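Subject: Re: [pralley-growers] Eggplants again, and the water bill
From: Elżbieta Dudek
To: Pralley Community Garden list

Yaroslav, thanks for this, and for sending it at a quarter to six in the morning so that we could all wake up to it.
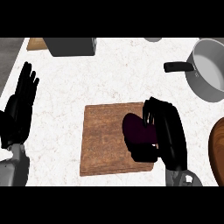 I'll take your points in the order they annoyed me.

On Tuesday, Yaroslav Bilyk wrote:
> The plots on the Gokbridge side used 2,509 litres last month and the
> ones along the back fence used 700. I am not accusing anyone. I would
> only observe that the Gokbridge side is where the eggplants are, and
> that eggplants are a vanity crop this far south. We could put the whole
> bed down to silverbeet and never think about it again.
>
> Also the hose fitting has gone missing from the shed. Again, I am not
> accusing anyone.
>
> Yaroslav

First, the water. The back fence used 700 litres because half of it is rosemary and the other half is your garlic, and neither of those would notice a drought if you read it out to them. The Gokbridge side has tomatoes, cucumbers, the kids' strawberries and that enormous zucchini of the Kwiatkowskis', which I believe has its own postcode by now. Pinning the lot on six eggplant bushes is a bit rich.

Second, silverbeet. I have grown silverbeet. I have also stood at my own front door trying to give silverbeet to a man who had come to read the meter.

Third, whether eggplants are worth it down here. Mine did badly the first two summers and I'll own up to that. What changed was leaving them in pots against the brick until the nights warmed up, then planting through black plastic. I also pinch out the tips at knee height and keep four or five fruit to a bush. Pick them while the skin is still shiny. Once it goes dull they're all seeds and they taste like a wet cardigan.

As for the bill, a drip line on a timer would fix most of it. Cotenell have a 10 metre kit on special and two would do our side. I'm happy to put it in over a weekend if somebody else does the kneeling. Mulch would help too, and there's a heap of pea straw behind the shed that we all walk around as if it were heritage listed.

The hose fitting is on the hose — the green one, coiled up next to your garlic.

I'll bring baba ghanoush to the next working bee. Yaroslav may have some if he asks nicely.

Elżbieta
Plot 10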